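Budget for a second gripper station

sakden_mike
We bolt two fasteners to each aluminum rail, and I want a second bench with two grippers. My quote from Tramach is 2,072 all in. Fingers are extra. 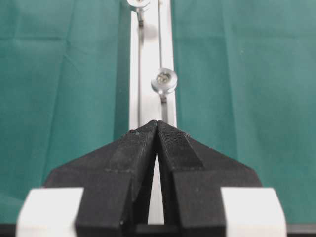 The fingers are what worries me. Tramach wants 90 a pair and I expect to wear through a few.

Flirndale
Print your own. The money should go to the arms – 1,000 gets you a better used one.

K. Takeda
I disagree about used. We bought two used ones at Lins and lost most of March waiting on parts. Pay for new and keep 800 back for spares.

Flirndale
800 is a lot to leave sitting in a drawer.

K. Takeda
It didn't sit long in ours.

sakden_mike
Our rails are slotted and the bolts don't line up with each other, so I'd like both sides able to reach. I could buy one arm now and one later, but then I pay for setup twice.
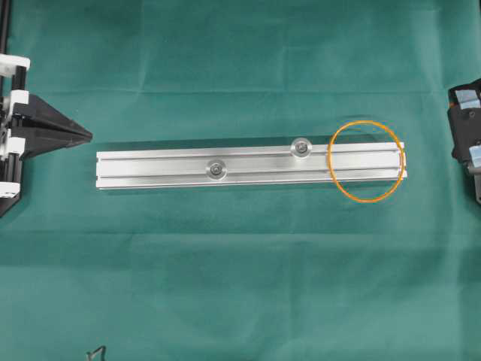
bench_two
Does the Tramach quote include setup?

sakden_mike
Setup is in there for both arms, if they go in on the same visit. Training is separate and I don't have that price.

Kaede Takeda
Get it in writing before you sign.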